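4. What self-timed chores can and cannot show

4.1 The claim under review

The argument that ordinary households lose a large share of the day to looking for things rests mainly on one source, the Vundosa diaries. In that study 700 adults kept a written record of their chores and were asked, at the end of each day, how long each had taken. Searching for small items came out high on the list. The finding has since been repeated in housing guidance and in sales leaflets for storage, usually without the question that produced it.

We have doubts about the question. It asked for "time spent looking for or putting away items", and so joined two activities that most people would keep apart. A person who hangs up coats for ten minutes and looks for a key for one minute gives the same answer as a person who does the reverse. The diaries were also filled in after the evening meal, when a search that had caused annoyance was likely to be better remembered than one that had not. Wijesinghe raised both points at the pilot stage, and they were left out of the printed instructions.

Storage by colour has been put forward as the cure. Open plastic baskets in red, yellow and green are cheap and easy to find, and the Rimard guidance recommends a set of three for every kitchen table or hallway shelf. It gives no evidence that people remember which colour is for what once the first fortnight has passed. 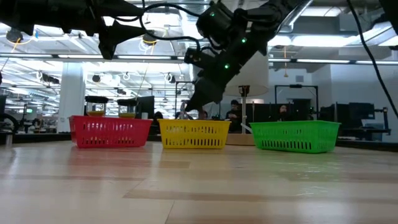 4.2 Three ways of taking the time

A better measure than memory ought to be simple to obtain. We are less sure of this than we were. In May we asked 12 households on the Abeysekara estate to time a single chore, putting away the contents of one basket, by whichever method they liked. Anwara Miah visited each home beforehand and explained the chore in the same words.

Most chose a watch or a fitness band. Such devices give a figure to the second, and it is tempting to treat that figure as accurate. Yet the person still has to decide when the chore has begun. Several households pressed the button after they had already picked up the first item, and two forgot to stop until they had sat down again. The Kineck log sheets have a column for the finishing time but none for interruptions, so a telephone call in the middle of a chore goes in as tidying. There is a further awkwardness in that people take watches off to wash up or to lift heavy things, and the watch then becomes one more small object to put away.
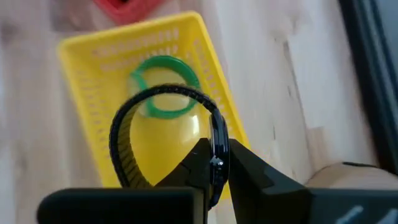

Figure 2. A black wristwatch or fitness band with its strap closed, and a yellow basket.

Wall clocks gave rounder answers, with 15 minutes by far the commonest. We do not believe that so many households needed the same time for different baskets. It is more likely that they read the nearest quarter and wrote it down, as most of us would.

Sand timers were used by the smallest group. A sand timer has an obvious fault, in that it measures only its own length and says little about anything shorter or longer. It did have the merit of being looked at. Those who used one reported starting the chore and the timer together, and they could tell us at which point they had given up. Whether this made their figures any truer we cannot say, and the group is too small to bear a comparison.

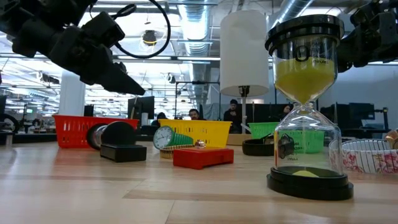 4.3 LIMITS OF THE PRESENT DATA

None of the three methods deals with the matter of choice. Households that volunteer to time themselves are probably tidier than their neighbours, and they may tidy faster when they know a figure will be handed in. We had hoped to set the results beside the 50 longest entries in the Vundosa diaries, but those entries do not say how many people shared the work, and the comparison was dropped.

What remains is modest. The published estimate of time lost to searching may be right, but the evidence offered for it would support a figure half as large or twice as large. Until the two activities are asked about separately, we would advise against quoting it in guidance to tenants, and against buying baskets on the strength of it.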